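Print this page | E-mail this to a friend
14 comments | 38 shares

Tips for Buying a Folding Robot for a Small Workshop or Back Room

June 2019

I've had a lot of mail since I mentioned that we were shopping for a pair of robot arms to fold cleaning cloths at the Prisau shop, and most of it asks the same thing: what does it cost, and what did you wish you'd bought first? So I've gathered up my notes. I'm no engineer, I run a stockroom and I'm stubborn with a spreadsheet, but I've made enough lists by now (and crossed out enough of them!) to save you some bother.

1. Write down the one job before you look at a single catalog

Ours was folding cloths. One cloth, one table, fold it, move it over. I wrote that on an index card and kept it in my wallet, and every time a salesman started in on what else the arms could do I got out the card. You will be offered a lot of extras. They all sound wonderful and they all have a price.

Try to see your own job done before you sign, too, with your own sort of cloth. A dish towel and a fleece throw are different animals. Go for something in a strong color against a pale table so you can follow the edges from across the room, and ask to stand there for a good half hour while they run it.

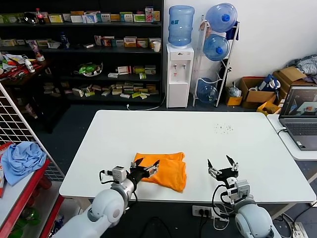
2. Budget for the table as if it were part of the machine

I very nearly didn't! I had $2,000 set aside for what I called "bits and pieces," and the table and the side table came out of that at $362 together. Get a plain one with a flat top and nothing fancy along the edge. It wants to be wide enough for both arms to work without bumping elbows, with some bare surface left over for the finished pile.

Then get a second, smaller table for the laptop. Please don't plan on balancing it on the main one. You'll want to read the screen while the arms are moving, and you'll want your coffee nowhere near either of them.

And put a hand brush on the list. Crumbs and specks find their way onto a white tabletop by magic, and a quick sweep before each run costs nothing.

3. Count your plugs, then buy more

Each arm needs power, the grippers may need their own, the laptop needs its charger, and that's before anybody wants a lamp. My first plan had one power strip in it. Nuno Mendes, who did the wiring for our Mistmont branch, looked at my drawing and just laughed. We put down $206 for strips, cable ties, floor covers and a couple of longer leads, and I'd spend it again tomorrow.

Tie the slack up under the table if you can. Leave enough loose at the wrist and shoulder that the arm can reach all the way out (have somebody move it to its farthest point while you check), and run the rest along the wall where people don't walk. If there's a water cooler in the same room, give it a plug of its own and keep the jugs well clear of your strips.

4. Ask what the fingers cost

This is the question I'm proudest of. Grippers come in different shapes, and the tips are the part that touches your work all day long. For cloth I like two slim fingers that can get hold of an edge and pinch it. Ask for the price of a spare pair in writing, and ask how long they take to arrive. The quote I had from Peixoto listed spare tips right there on the first page, which made me like them straight away. Another one buried them under "consumables" at $200 a set, and I only found it on the third read.

While you're at it, ask whether you can change them yourself with an ordinary screwdriver. I don't want to pay for a visit every time a tip wears down.
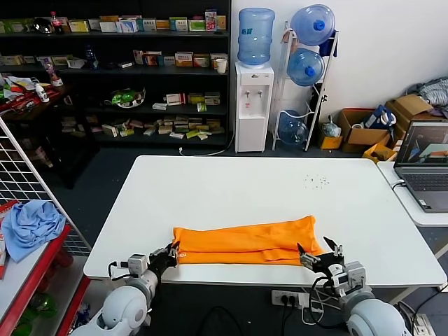
Left gripper on the cloth, right one open near the other end.

5. Measure the room with everything still in it

It's so tempting to measure wall to wall and call it done. Our back room at Fleltbridge looked huge on paper, and then I remembered the shelves, the water jugs and all the cartons we never get around to flattening. Tape the table's outline on the floor, add the full reach of the arms, and live with the tape for a week. I started that in March and moved it twice.

6. Keep some money back for the slow weeks

You'll be paying somebody to stand there while it learns your cloths, or while you learn it. I put three weeks of one person's mornings in the budget and I'd put in five now. If your supplier offers training, get the number of hours on the order and find out if phone calls count against it.

Got a quote you can't make sense of? Leave it in the comments (black out the names, please) and I'll have a go.

Related tips
Labeling shelves so other people can read them
Five ways to keep cords off the floor
How to store water jugs in a tight space
What to ask before you lease a floor polisher

Print this page | E-mail this to a friend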